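Home Forums Planning Tags Members Log in
Search the Jeltix help site... Go

Planner times out only when the second arm is loaded in sim
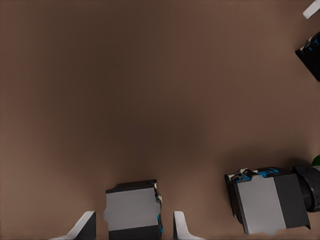 Why does my motion planner time out when I add a second arm to the simulation, even though the two arms never need to cross? With one arm it returns a path in well under a second. With both loaded it gives up on most requests. I'm on the default sampling planner, and I only send goals for the left arm.
posted by pruleck_user70

Adi Ngui
The planner is most likely searching the joints of both arms at once. If your planning group is the whole setup, a goal for the left arm still leaves the right arm free to move, and the search space doubles in dimension. Make a separate group for each arm and send the goal to that group only. The other arm then gets treated as a fixed obstacle at its current joint values.

After that, look at the collision meshes. The visual meshes are often used for collision by default. One of my gripper housings had 3677 triangles and it was checked at every step along every edge. I swapped it for a box and planning time dropped to something normal. Keep the boxes a little bigger than the real part.

Also check that your start state is valid. If two parts of the same gripper touch at rest and that pair isn't on the allowed list, every request fails and some versions report it as a timeout.

flonmont_lab
Same thing happened to me on Lumenta. I raised the timeout from 4 seconds to 50 and it worked most of the time. Not great but it got me through the demo.

tessel8
Don't raise the timeout before you've done what Adi says, you'll only wait longer for the same failure. One thing to add: if you ever do want both arms moving together, plan them as one group on purpose and give it a decent seed, for example the two single-arm paths joined up. Then check the result for collisions between the arms before you run it. Two paths planned separately are each checked against a parked arm, so they can still hit each other when played at the same time.

Last updated July 22, 2026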